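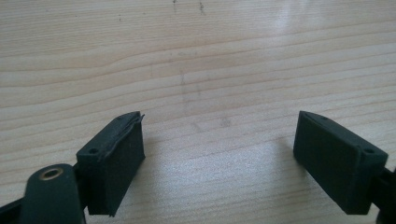 Waiting any longer made no sense to Rosalba Cirillo, who told neighbors in the lobby that her household had already lost two apartments to higher offers this year. She was one of more than 400 people who put their names down for the first homes at Skondine, the new housing development on the old Rarkus warehouse lot.

Sales open in January at 10 in the morning. The development will have 174 apartments in six buildings, with one, two or three bedrooms. Cirno, the company building it, said the first two buildings are closed in and the kitchens are going in now. The other four are at different stages, and the last one is still at the foundation.

Viola Mancuso of Cirno said buyers will be called in the order they signed up. Each household gets one appointment and can reserve one apartment. The deposit is 6 percent of the price – refundable until the purchase contract is signed.

Parking has been the main complaint. The plan has one space per apartment, and people on Papadopoulos Street say their curb is already full by early evening. Adelmo Caruso, who has lived on the street since before the warehouse closed, asked the city to look at resident permits. A traffic study is under way. 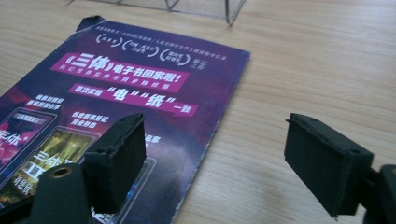
Can a buyer sign up now and still get a place in the first two buildings? The sales office is adding names to a waiting list, and those buyers will be called only if someone ahead of them drops out.

Monthly fees have not been set. Noemi Parisi, also of Cirno, said they will cover trash pickup, the elevators and care of the courtyard, but not heat. Floor plans are on the wall at the sales office, and a price list will be mailed to everyone who signed up before the opening.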